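Amlow Study Rooms, Jistville — Frequently asked questions

How many desks are there?
There are 108 desks over two floors, plus 9 enclosed rooms on the upper level for groups.

Do I need to book?
Desks can't be booked. Group rooms can be booked up to 18 days ahead at the front counter or through your member page.

When are you open?
From 7 am until 10 pm every day except Monday, when we close at 6 pm. Hours are longer in June for exams.

Can I bring my own lamp?
Yes. Small desk lamps are fine if the cord is in good condition and doesn't cross a walkway. Please keep the brightness down after dark — the desks face each other.

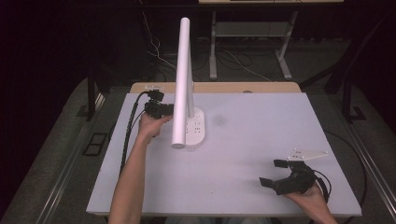
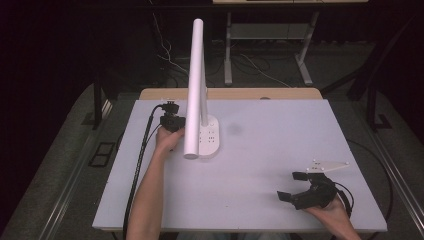 White desk lamp with an oval base.

A comment left on this page by Bree asked whether a lamp could stay on the desk over a lunch break, as hers had been moved to the counter while she was out. It can, for up to an hour, if you leave your member card beside it. After that, staff may clear the desk.

Is there parking?
The Roltgate car park has 176 spaces and is a short walk away. Bike racks are at the rear entrance.

Can I eat at my desk?
Cold snacks and drinks with a lid are fine. Hot food stays in the kitchen on the ground floor.

What happens to lost property?
We hold it at the counter for a fortnight, then it goes to the Bachmann Street op shop.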